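Book swap gets a second table at the Barasa Rooms

August 9, 2026

The little book swap at the Barasa Rooms has grown again! When Fionnuala Tierney and Riet Bakker set it up in February, it was a single box of paperbacks by the door. Now it has its own corner, 2 tables pushed together and a steady trickle of neighbours coming through to see what's turned up.

The idea is wonderfully simple. Bring a book, take a book, and if you've got nothing to bring, take one anyway. More than 400 titles have changed hands so far, and the mix is terrific – thrillers, cookbooks, gardening guides, big glossy home and design books, and a healthy stack of horror that Riet admits is mostly her doing.

"I thought we'd get the same 30 books going round and round," said Fionnuala. "Then somebody's uncle cleared out his garage and we had science fiction up to our elbows. It was marvellous."

The new set-up keeps things light. A few books go on display at a time, with the rest stored in the cupboard down the hall, and the display is changed whenever one of the organisers is in. Mira Grant's Feed has been one of the favourites this winter, and it's back on the table for anyone who missed it.
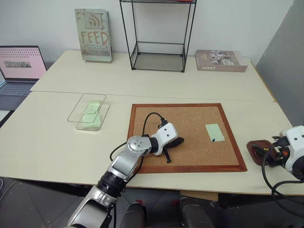 Zbigniew Domański has been putting together a catalogue on his laptop so regulars can ask for a title before making the trip. He's up to the letter M and would love a hand from anyone who enjoys typing (and doesn't mind his taste in radio).

There's also a request out for clear plastic tubs with lids, any size, for bookmarks, pencils and the odd jigsaw that arrives with the novels. Children's picture books are very welcome too, as they're always the first to go.

The swap is open whenever the Rooms are, and donations of up to 5 books can be left at the front desk. For anything bigger, have a word with Riet first.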